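Three evenings lost to Rotwood

Friday, April 29, 2022

I was supposed to be painting the back bedroom this week, and the tins are still on the landing with their lids on, so I may as well own up to where the time went.
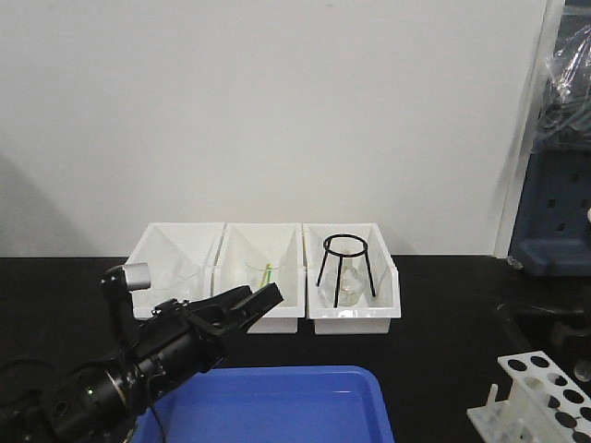 It started with Ita Gilmartin, who sent me a link on Monday with no message attached except "you'll like the owl". I did like the owl. The game is called Rotwood, it's free, it runs in the browser, and it's one of those old-fashioned point and click affairs where you wander about a damp forest picking up bits of string and trying them on everything. You play a postman called Vlad who has one parcel left to deliver before dark, to a village named Dadholm, and of course the bridge is out.

I grew up on this sort of thing. My cousin had a whole shelf of adventure games in those enormous cardboard boxes, and we'd sit side by side on one dining chair arguing over whose turn it was with the mouse. I think the last big one I finished was in 2000, and after that I drifted off to other things (football managers mostly, and a very long spell of doing crosswords on the train). So I wasn't sure I'd still have the patience for it. Reader, I had far too much patience for it!

The forest part is lovely. There are 23 screens before you even get to the river, and most of them have something daft tucked away in a corner. Click on the mushrooms often enough and they start to hum. The fox will swap you almost anything for a button, and I gave him my lantern before I understood what the lantern was for, which meant doing the cave in the dark. You can do the cave in the dark, by the way. Keep to the left and listen for the drip.

The owl is the first proper puzzle, and I was stuck on it for most of Tuesday. I won't spoil it outright, but if you've tried feeding her, singing to her and showing her the stamp, go back and read the address on the parcel again. Slowly. I shouted so loudly when I got it that next door's dog started up.

Dadholm itself I'm less keen on. The pace drops once you're in the village, and there's a great deal of walking from one end of the street to the other to fetch things for people who could quite well fetch them themselves. The baker wants flour, the miller wants his hat, and the hat is back past the well where you've just been. There's no fast travel and Vlad does not hurry. I'd also warn you about the sliding tile puzzle in the church. I can't bear sliding tiles and never could. I muddled through it in 293 moves, and I only know that because the game very kindly tells you at the end.

Saving is by a little code you have to write down, so please do write it down. I shut the lid of the laptop on Tuesday night thinking I was being clever, and on Wednesday I was back at the broken bridge. The second time through went much faster, and I kept my lantern.

The music deserves a mention as well, just an accordion and something plucked, and it changes a little as the light goes. I've had the river tune in my head since breakfast. There's a volume slider hidden under the postbag, which took me ages to find.

I got to the end last night with 80 stamps, and I gather there are more, as the last page of Vlad's album still has gaps in it. If anyone knows how to get the one behind the waterfall, do leave a comment below. Ita says she has it and won't tell me.

The bedroom is going to be a sort of pale green. I'll make a start tomorrow after lunch.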